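Cullo Boards > Small Robotics > Rules and Good Practice

Thread: Draft bench rules for tabletop arms, please pick holes

grultcombe_bench wrote:
Our makerspace in Grultcombe has reached the stage of robotics where everybody has a rule and no two are written down the same way. I've been handed the job of making one page out of them. Current draft:

Arms clamped before power goes on.
Cables must have slack through the full reach, with no loop able to get under a gripper.
Work pieces stay inside the reach of the arm that's meant to pick them up.
One person on the stop switch whenever anything moves. A person holding a sandwich is not on the stop switch.

Alphabet blocks are the standard work piece, as they're cheap and they don't bruise.

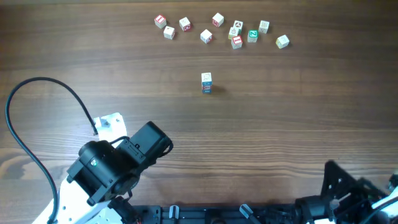
Photo: Ming-te Kan / Grultcombe bench pages

I'd like to get this onto the wall by Sunday. Be as rude as you like.

pedalsteel wrote:
The cable rule is two rules wearing one coat. Slack and snagging pull in opposite directions. Give a member slack and they'll give you a skipping rope. I'd write "enough slack for full reach, tied back at the joints" and let them argue with the cable ties.

Also you've nothing on clearing the table. Ours says bare surface before the first motion of the session, grippers open, then put the pieces out. It's the only rule we have that gets followed, probably on account of it being the easiest.
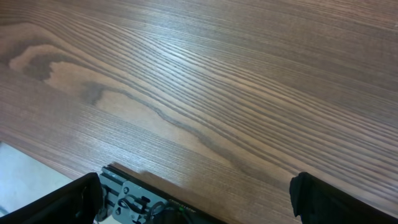

Yao-tsung Leung wrote:
I disagree with making that compulsory. If you're testing recovery from a mess, you need the mess. Clear the table for calibration, by all means, but a blanket rule gets ignored by November and takes the sensible ones down with it.

pedalsteel wrote:
It's a bare table, mate, I'm not asking for incense. Do the first motion, then make all the mess you fancy.

Yao-tsung Leung wrote:
Then say "first motion" in the rule. Your version upthread could be read as the whole session, and somebody at Yuen will read it that way. They laminate things.

grultcombe_bench wrote:
Going with "first motion". I'm also adding one for two-armed setups: one arm works, the other parks clear of its path, unless the job is a proper two-handed one and both have been rehearsed slowly.
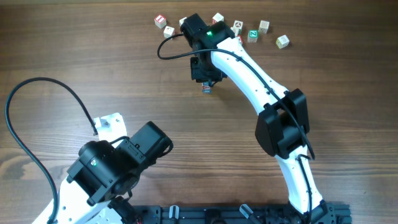

Right arm holding a block, blocks spread along the top of the table.

endilard_nights wrote:
Define "slowly". Our page had that word on it and it meant something different to every member, including one whose favourite colour was full speed.

grultcombe_bench wrote:
Fair. I'll put a speed cap in the software and have the page point at it. Draft 3 goes up tonight, with the sandwich clause intact.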